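Durkavow Guest Apartments
Bathroom safety check, between-season visit, with comments
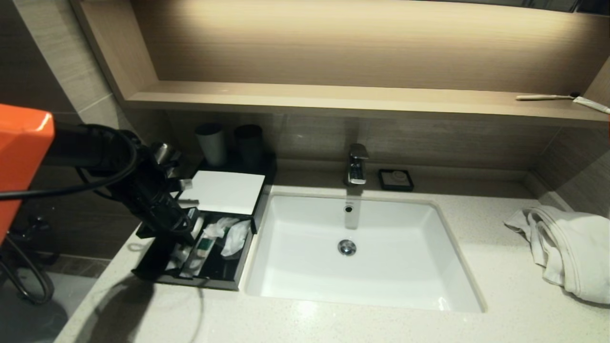
The list is for the person who goes through the bathrooms before new guests arrive. Please mark each point with OK, REPAIR or WATCH. OK means you tested it yourself. REPAIR means the apartment is not given to guests before the work is done. WATCH means it can be used, but we look again at the next visit. If you cannot test a point, leave it open and write why in the comment.

Apartment: 21
Date of check: July 7, 2022
Next full check: September

1. WATER

1.1 Hot water temperature at the sink
OK
Comment: Let it run until it does not get warmer, then measure. The mixing valve was set too high after the boiler service in Famulden house, so now we measure in all apartments, also where no guest complained.

1.2 Hot water temperature in the shower
OK
Comment: Same result as at the sink. The stop button on the handle holds well.

1.3 Shut-off valves under the sink
WATCH
Comment: The cold one turns easily. The hot one is very stiff and I needed both hands. A guest would not manage it in a hurry. I put a little valve grease, but I think it should be changed when the plumber is in the building for another reason.

1.4 Drain and trap
OK
Comment: Filled the sink, let it go, felt with dry paper under all joints. Paper stayed dry.

1.5 Flushing after empty period
OK
Comment: The apartment was empty for more than one week, so all taps must run before the check begins. Open the window and go out of the room while the shower runs. Please do not forget the toilet.

2. ELECTRICITY

2.1 Residual current breaker, test button
OK
Comment: Tripped at first press. The label in the panel still says "bath 2", this is the old numbering. New label is ordered.

2.2 Socket for hair dryer
REPAIR
Comment: The cover plate moves when you pull out a plug. One screw does not hold any more. I switched off the circuit and put the red tag on the panel.

2.3 Lights and switches
OK
Comment: All work, no flicker, no buzzing. Switches tested with dry hands only, as always.

2.4 Extractor fan
WATCH
Comment: It runs, and it holds a sheet of paper against the grille, but it is louder than in spring. The fan is Stikura, the older type with the round grille. Filter washed and put back. If it is still loud in September, I would replace it and not wait for winter.

3. FLOOR, SHOWER AND WALLS

3.1 Slip resistance of the floor
OK
Comment: Tested wet with rubber sole and with sock. The cleaning company used a shiny product last year and the floor became dangerous. Only the neutral cleaner is allowed, one cap in the bucket.

3.2 Grab bar in the shower
OK
Comment: Pulled down and to the side with full weight. No movement, no cracks near the screws.

3.3 Shower glass
OK
Comment: Edges checked with a soft cloth. The door closes by itself as it should. Lower seal is a bit yellow but complete.

3.4 Silicone joints
REPAIR
Comment: In the corner behind the shower door the joint is open for the length of a finger. Water can go behind. Old silicone must be cut out completely, it does not help to put new on top. The shower needs one full day to dry after.

3.5 Bath mat
OK
Comment: Suction cups all there. Hang it after the check, do not leave it flat.

4. DOOR AND EMERGENCY

4.1 Lock opens from outside with coin
OK
Comment: Tested two times, once with the door pushed from inside.

4.2 Emergency number on the inside of the door
REPAIR
Comment: The card shows the old number of the night desk. The correct extension is 415. I had no new cards with me.

4.3 Free width of the door
OK
Comment: The rule for our house is minimum 600 mm with the door fully open. The laundry cart must never be parked in front.

OPEN WORK

Socket cover (2.2): Gunnlaugsson, electrical.
Corner joint (3.4): Gunnlaugsson, same visit if possible, but the socket first.
Door card (4.2): front office, can be done today.

Apartment stays blocked in the booking system until all three are signed. Send the signed sheet to the office and keep the copy in the blue folder behind the panel door.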